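Applies to: Komorum sample catalog, all branch libraries. Issued by the Materials Library, Flultudstead. Section owner: Hammad Bangash.

## 5. Receiving and Shelving Board Samples

This section covers flat board samples with a finished face: wood-grain, plain color, stone pattern, and unfinished core. Fabric, carpet, and glass samples are handled under separate sections and must not be logged with the steps below.

Staff who have not completed the catalog sign-in course may unpack and sort samples. They may not issue shelf numbers.

### 5.1 Before you start

You will need:

- a Komorum account with receiving rights
- the supplier's packing list, on paper or on screen
- a loaded Putau label printer
- a soft, lint-free cloth
- a steel rule and a thickness gauge
- an empty basket or tray for each finish group

Turn the label printer on before opening the first carton. It takes some time to find the catalog server, and labels sent during that period are held and then printed in the wrong order.

**Note:** If the printer shows a steady amber light, the roll has been seated backward. Open the lid, turn the roll over, and close the lid firmly until it clicks.

### 5.2 Opening a delivery

1. Check the outside of the carton for crushed corners and water marks. Record any damage in the **Condition on arrival** field.
2. Cut the tape along the short ends first. Keep the blade shallow.
3. Lift the boards out by their edges, one at a time.
4. Compare each board with the packing list. Mark missing items as **Short** and unlisted items as **Extra**.
5. Place the packing list in the delivery folder for the current month. January deliveries are filed with the new year, even when the supplier's invoice is dated earlier.

**Caution:** Do not slide one finished face across another. Grit trapped between two boards will scratch a glossy finish, and a scratched sample must be withdrawn from loan.

### 5.3 Measuring and naming

Measure the long side, the short side, and the thickness, in that order. Enter all three in millimeters. The catalog rejects a long side greater than 300; larger pieces are classed as panels and are kept in the oversize room.

The sample name is made up of the finish, the tone, and the supplier's own code. Use the approved word list for finish and tone. "Light oak" is an approved term. "Honey," "natural," and "blond" are not, although suppliers use them freely, and they should be entered in the **Supplier wording** field instead so that visitors can still find them in a search.

Where a board has a different color on its edge, record the edge as a separate tone. Designers ask for this more often than for any other detail, and older records do not contain it. If you handle an older sample for any reason, please add the edge tone while it is in front of you.

### 5.4 Placing boards in baskets

Boards wait in baskets between measuring and final shelving. Stand each board upright on the basket floor with its finished face toward the open side. Do not lay boards flat in a basket, and do not stack them.

Glossy faces pick up glare from ceiling lights. Before judging a tone by eye, tilt the board or move to the window end of the room until the bright spot has left the part you are looking at.
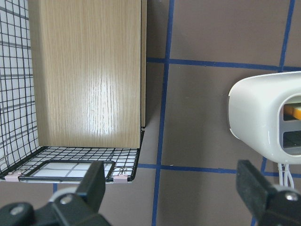 *Figure 5-2. Wood-grain board standing upright in a wire basket.*

Each basket carries a hanging card with the finish group, the date of receipt, and the initials of the person who filled it. Hang the card on the outside, at the end nearest the aisle. Cards left inside a basket slip under the boards and are not found until the basket is emptied.

A basket should not be filled to the point where boards have to be pulled out against each other. Start a new one when you can no longer fit a hand between the last board and the side.

**Note:** Wire baskets are suitable for finished boards of any tone. Unfinished core samples shed dust and belong in the solid gray trays on the lower rack.

### 5.5 Printing and fixing labels

1. Open the delivery record and select **Print all labels**.
2. Tear the labels off as a strip. Do not separate them yet.
3. Wipe the back of the first board with the cloth.
4. Apply the label to the lower left corner of the back, one thumb's width from each edge.
5. Press from the center outward and hold until the corners stay down.
6. Scan the label. The record changes from **Expected** to **Labeled**.

If a label is fixed to the wrong board, do not peel it off and use it again. Select **Void label**, enter the reason, and print a replacement. Adhesive left on the back can be removed with warm water and a drop of mild soap. Solvents are not permitted in the receiving room.

Error 86 means that the label number has already been assigned at another branch. Set the board aside, complete the rest of the delivery, and report the number to the catalog desk. Do not attempt to force the record. Numbers released in this way have in the past remained attached to both items, and the loan history could not be separated afterward.

### 5.6 Table layout for sorting
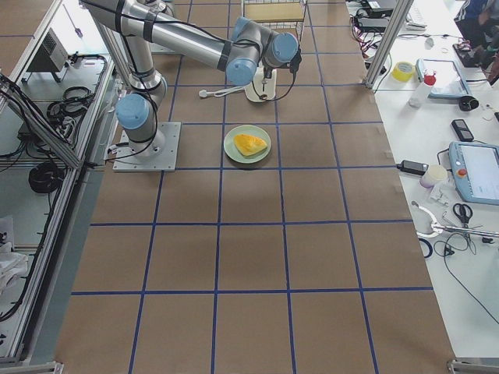
*Reading time for this part: 2 minutes*

Cover the sorting table with brown paper before a large delivery and replace the paper when it tears or becomes greasy. Tape is laid over the paper to form squares. Dark blue tape is the standard, as it can be seen clearly against brown and does not resemble any of the finish group colors.

1. Unroll the paper along the full length of the table and smooth it flat.
2. Tape the long edges down first, then the short ones.
3. Lay the long lines of tape from end to end, keeping them parallel to the table edge.
4. Lay the cross lines at an equal distance from one another.
5. Rub down every crossing. A raised crossing will catch the corner of a board.

Squares are read from the left, starting with the row nearest the door. Do not write on the paper. If a square needs a temporary name, use a folded card and remove it at the end of the session.

One square holds one supplier code. Where a supplier has sent the same board in both matt and gloss, the two versions take neighboring squares — matt to the left. Returned loans are never sorted on the same table as new deliveries.

### 5.7 Final shelving

Finished boards are kept in the Sipos cabinets, in drawers with felt-lined dividers. The catalog suggests a drawer when the label is scanned for the second time. You may accept the suggestion or choose another drawer in the same finish group.

1. Scan the board, then scan the drawer.
2. Insert the board behind the divider that bears its tone.
3. Check that the label faces the back of the drawer.
4. Close the drawer fully before opening the next one.

**Caution:** The Sipos cabinets are fitted with a lock that allows one drawer to be open at a time. If a second drawer will not open, do not pull harder. Look for a drawer above or below that has not closed.

When a drawer is full, mark it **Closed to new items** in the catalog. The system will then suggest the next drawer. Drawers are reviewed each quarter, and samples that suppliers have discontinued are moved to the reference cabinet, where they may be viewed but not borrowed.

### 5.8 Closing the delivery

A delivery can be closed when every line reads **Shelved**, **Short**, **Extra**, or **Void**. Select **Close delivery** and confirm. The record is locked from that point and can be reopened only by the section owner.

If the button remains gray, sort the list by status. In most cases one line is still at **Labeled**, and the board will be found in a basket or on the sorting table. Scan it into a drawer and try again.

Empty cartons are to be flattened and taken to the loading bay by 4:30 p.m. Foam corners are kept and reused for outgoing loans. They are stored in the bin beside the packing bench, sorted by size.

Requests for changes to this section should be sent in writing to Hammad Bangash, Materials Library, with the paragraph number in the subject line.

Continue to Section 6, *Outgoing Loans*.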